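Clomeck Open Day

The Clomeck Open Day is a yearly public visit to the robotics workshop of the same name in Tatley, held each September since the workshop moved out of its old quarters in Belmonte. It is a friendly, unhurried sort of event, and people who come for a quick look often find themselves staying through lunch.

Visitors are let in by groups of 18, and each group gets 60 minutes on the floor, most of it spent at the household tasks bench. The main demonstration, known as Nakisden, is about picking up everyday groceries, bottles, jars and cans among them, and setting them on a shelf. Guests may take a turn with the hand-held gripper themselves (children go first, by long custom), and the staff are patient with anyone who needs a second or third try. The most recent open day drew 467 people, a very good turnout for a town the size of Tatley.

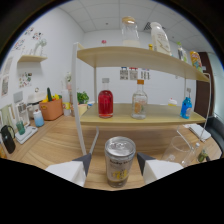
Rania Kanaan wrote in the guest book that she had expected big factory arms and was happier with the small chores, though she wished her group had been given a longer turn at the bench. Later entries make the same request, and the workshop has said it may add an evening session.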